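Bed step

From Skukelano, the household wiki

A bed step (also called a bedside step, a bed stool or, in my grandmother's house, "the block") is a low platform that stands next to a bed so that a person can get in and out of it without jumping, sliding or swearing. I've been looking after this article since Jun 14, 2018, and I write the way I talk, so bear with me. Henrik Ackermann keeps asking me to make it more formal. Maybe next year!

Origins

Beds used to be tall. Really tall, in some houses, with a couple of mattresses piled on top of a frame that was already high enough to keep you out of the cold drafts along the floor. If you had money you got a set of little stairs to go with it, sometimes carpeted on the treads, and quite often with a lid in the top step and a chamber pot hidden inside. I love those. People buy them now and keep magazines in them (after a good scrub, I hope).

In plainer homes it was a box, or a trunk, or whatever was nearby. Theda Engelhardt, who edits our furniture pages, grew up with an upturned apple crate and says she still looks for it with her foot in the dark.

Then beds got lower for a good long while and the step mostly went away. It came back when thick mattresses did. Put a deep mattress on a box spring on a frame with drawers under it and you're right back up there with the gentry.

Types

Single step. One level, usually with a top big enough for both feet. The easiest to find and the easiest to kick under the bed by accident.

Double step. Two levels, like a very short staircase. Good for high beds, but it eats floor space, and in a small room you'll be walking around it all day.

Platform. A wide, flat, low box, or a pair of boxes pushed together. I'm a platform person myself. You can stand on one properly, turn around, sit down on the bed backward, and there's no hunting for a narrow tread at three in the morning.

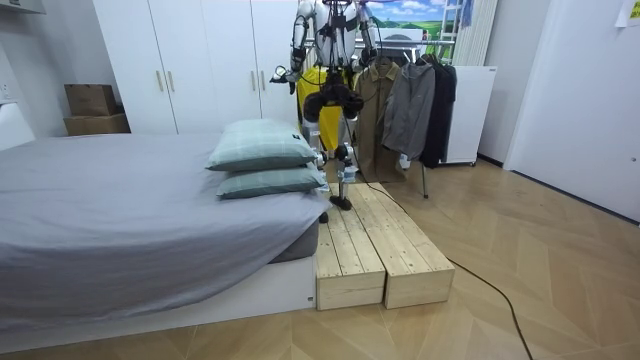 A low wooden platform beside a bed, on a herringbone floor.

Step with rail. Any of the above with a handle on one side. Amparo Montoya added most of what we have on these, and her page on grab rails is much better than this one, so go read that too.

Pet steps. Covered in their own article, and please stop adding your dachshunds to this one. (The dachshunds are lovely.)

Choosing a height

The usual rule is to split the climb evenly. Measure from the floor to the top of the mattress with somebody sitting on it, then look for a step that leaves you with your feet flat and your knees at a comfortable bend when you're perched on the edge. If your knees come up toward your chin, the step is too high. My own is 165 mm and it suits me fine, though Faizal Siregar is a head taller than I am and finds it pointless.

Depth matters as much. Your whole foot should fit, heel included, with a bit left over. I've owned a shallow one and I went off the back of it twice before I gave it away.

Placement

Most people put the step on the side they get out of, near the pillow end, but not right at it. You want it next to where your hips are when you sit up. The foot of the bed works well too if the bed is shoved into a corner or both sides are taken up with nightstands, and it's a popular spot in guest rooms and tiny apartments.

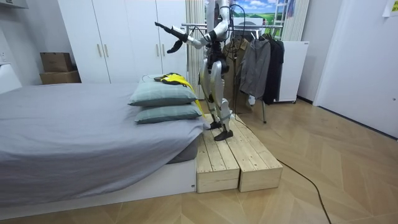 Two pale wooden step boxes set side by side at the foot of a low bed.

Wherever it goes, push it up tight against the bed. A gap is just the right size for a toe. On bare wood or tile, stick rubber pads under the corners, and on a rug, check that the thing doesn't rock. Pale steps show up better at night than dark ones, and a strip of light-colored tape along the front edge is cheap and helps a lot.

Making one

We ran a reader survey one August and 113 of the 128 people who answered said they had built theirs or had a relative do it, which surprised me no end. Finn Mühlbauer's plan is the one I'd start with. It's a plain box with a brace across the middle, glued and screwed, and the edges rounded over so you don't bark your shins. Sand the top lightly and skip the glossy varnish, it gets slick under socks.

See also

Footstool
Grab rail
Pet steps
Trundle bed
Chamber pot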